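Chapter 4
Before Anything Moves

By the time a student robotics team reaches this chapter, it has a name, a logo and a strong opinion about the logo. It may also have an arm bolted to a bench. What follows is the part of the project where the arm is asked to do something, and where most of the term goes.
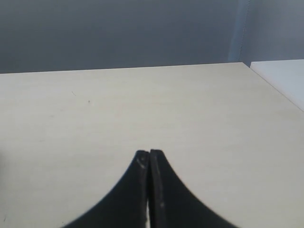
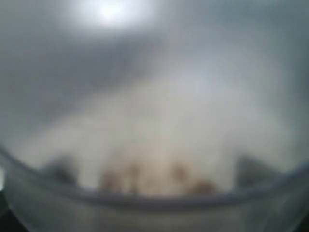
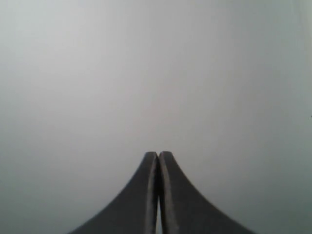 Views from the wrist camera. In the first and third the fingers are closed on nothing.

The project running through this book is the Merkano Challenge, a school competition with one task and a rulebook of 394 clauses. The task is to move small items from one spot to another without dropping them. The clauses deal with everything else, including the permitted colours of extension cord. Read them anyway. Two teams were sent home last January over clause 2, and clause 2 is on the first page.

Your club will be tempted to start with the clever bit. Somebody will have watched a video. Put the clever bit in a drawer for now and learn what your arm does when you ask it to do very little: open, close, stop, go back to where it began. A gripper that closes on command is a small achievement, but you would be surprised how many final-round entries turn up without one.

Section 4.1 covers the home position, and why yours has probably drifted. Section 4.2 is on reading the camera feed, which can be blurry, pale and of no help at all, and still be working as designed. Section 4.3 deals with the log. We use Dokeo for ours, although a paper notebook will do if the whole team can read the handwriting of whoever is holding the pen - test this early.

Section 4.4 is the practice run. Each team does 100 attempts at a single grasp and writes down every one, failures included. Students tend to object at this stage. They also tend to discover that the numbers they remembered and the numbers they recorded belong to different robots.

If your school has the Oltmanns kit, skip the wiring notes and go straight to the settings table in Appendix B. If it has the older Folleo kit, do not skip the wiring notes.

Warm-up questions

Write your answers before reading on, and keep them. You will want to argue with them in Chapter 6.

What should your arm do when it closes on nothing? How would it know?

Who on your team is allowed to press stop? (If the answer is one person, what happens when that person is at lunch?)

4.1 Finding home

Every arm has a position it believes to be the start.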